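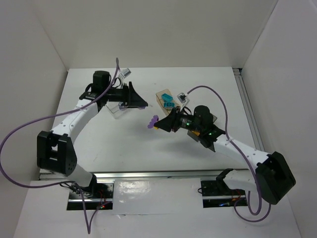 장난감 부품 분류나 집안 정리, 이제 로봇 팔에 맡겨도 될까요?

생활·작업장 자동화 게시판
2022년 3월 30일

Birger Nyberg

안녕하세요, 늘 눈으로만 읽다가 처음으로 글을 올려 봅니다. 저는 아내와 둘이서 Toltska라는 작은 장난감 대여점을 하고 있어요. 나가는 건 금방인데 돌아오는 게 문제입니다. 블록이며 소꿉놀이 조각이며 온갖 게 한 상자에 뒤섞여서 돌아오거든요. 그걸 쏟아 놓고 종류별로 작은 통에 나눠 담고, 빠진 조각을 확인하고, 닦아서 다시 포장하는 일을 매일 저녁 합니다. 상자 하나에 30분은 걸리고, 방학이 끝난 직후에는 가게 뒤쪽이 상자로 꽉 차서 지나다니기도 힘들어요.

요즘 탁자 앞에 로봇 팔을 양쪽으로 놓고 집게로 조그만 물건을 집는 사진이나 영상이 자주 보이더라고요. 위 사진도 그렇고요, 오른쪽 집게가 울퉁불퉁한 보라색 물건을 물고 있고 옆에는 블록이 든 반투명 통이 있는데, 저희 가게 저녁 풍경하고 너무 비슷해서 한참을 들여다봤습니다. 이런 걸 저희 같은 가게에서 쓸 수 있는 때가 온 건지, 아니면 아직 몇 년 더 기다려야 하는 건지 궁금합니다. 욕심을 조금 더 부리자면 집에서 빨래 개는 것까지 시켜 보고 싶고요(아내가 꼭 물어봐 달라고 했습니다!). 저는 기계는 드릴 정도만 다룰 줄 압니다. 아시는 분들의 경험담을 들을 수 있으면 정말 고맙겠습니다.

Sipho Nkosi

반갑습니다. 저는 Buthelezi라는 포장 업체에서 설비 쪽 일을 오래 했고, 지금은 작은 공장들을 돌면서 상담을 해 드리고 있어요. 말이 좀 길어질 것 같으니 차 한 잔 옆에 두고 읽어 주세요.

결론부터 말씀드리면 블록 나눠 담기는 해 볼 만한 축에 들고, 빨래는 아직 어렵습니다.

딱딱하고 모양이 변하지 않는 물건을 정해진 탁자 위에서 집어 정해진 통에 넣는 일은 로봇 팔이 비교적 잘하는 일이에요. 사진을 보시면 탁자가 거의 비어 있고, 벽도 밋밋하고, 손목 쪽에 작은 카메라가 하나씩 달려 있지요. 저는 새 현장에 가면 늘 이런 것부터 봅니다. 배경이 단순하고 조명이 일정하면 물건을 찾는 일이 훨씬 쉬워지거든요. 반대로 상자를 통째로 쏟아서 조각들이 서로 포개지고 끼어 있는 상태라면 이야기가 전혀 달라집니다. 사람은 손가락으로 슬쩍 헤쳐 놓고 집지만, 집게가 두 갈래뿐인 기계한테는 그 '슬쩍'이 참 어려워요.

예전에 제가 맡았던 현장 이야기를 하나 해 드릴게요. 플라스틱 마개를 색깔별로 나누는 작업이었는데, 시험 삼아 마개 400개를 펼쳐 놓고 돌렸더니 제법 잘하더라고요. 다들 기뻐했지요. 그런데 다음 날 창가 블라인드를 걷어 놓았더니 투명한 마개를 자꾸 놓치는 겁니다. 결국 투명한 것은 사람이 미리 골라내기로 하고 나머지만 기계에 맡겼어요. 지금도 그렇게 돌아가고 있다고 들었습니다. 투명하거나 반짝이는 물건은 정말 골칫거리예요. 대여점이라면 그런 조각이 얼마나 섞여 있는지부터 한번 보시는 게 좋겠습니다.

속도도 생각하셔야 해요. 익숙한 사람 손을 따라오려면 멀었습니다. 다만 밤새 돌려 둘 수 있다면 느려도 괜찮은 일이 있고, Nyberg 님 가게가 그런 경우일지도 모르겠어요. 그래도 처음 얼마 동안은 곁에서 지켜보셔야 합니다. 조각 하나가 통 모서리에 걸렸는데 기계가 계속 밀고 있는 걸 아침에 발견하면 속이 꽤 쓰립니다(제가 겪어 봤어요).

확인과 포장은 그대로 사람이 하시는 걸 권합니다. 조각이 빠졌는지, 이에 씹힌 자국이 있는지, 끈적한 게 묻었는지 보는 일은 두 분 눈이 훨씬 믿을 만해요. 빨래는 천이 놓일 때마다 모양이 달라져서, 잘 개는 영상이 있어도 수건 한 종류만 반듯하게 펴 놓고 찍은 것이 많습니다. 양말 뒤집힌 것까지 알아서 해 주는 기계는 저도 간절히 기다리는 중입니다. 사모님께 안부 전해 주세요.

Grola

비싸요. 그냥 체를 쓰세요. 구멍 크기 다른 체를 두 장 겹쳐서 흔들면 큰 블록하고 작은 조각은 바로 갈립니다. 저는 나사를 그렇게 나누는데 10분이면 끝나요. 로봇은 구경만 하는 게 제일 재밌습니다.

Birger Nyberg

두 분 모두 정말 고맙습니다! Nkosi 님 글은 아내하고 소리 내어 읽었어요. 마침 저희한테 투명한 구슬이 들어가는 놀이 세트가 있는데 그게 딱 걸리네요. 그 세트는 빼고 생각해 봐야겠습니다. Grola 님 말씀대로 체부터 사서 이번 주에 흔들어 볼게요. 9월이 저희가 제일 바쁜 때라 그 전에는 뭐라도 정해 두고 싶은데, 혹시 가게 규모에서 팔을 빌려 시험해 보신 분이 계시면 그 이야기도 들려주세요. 저희 탁자 폭은 120센티미터이고 벽에 붙어 있습니다.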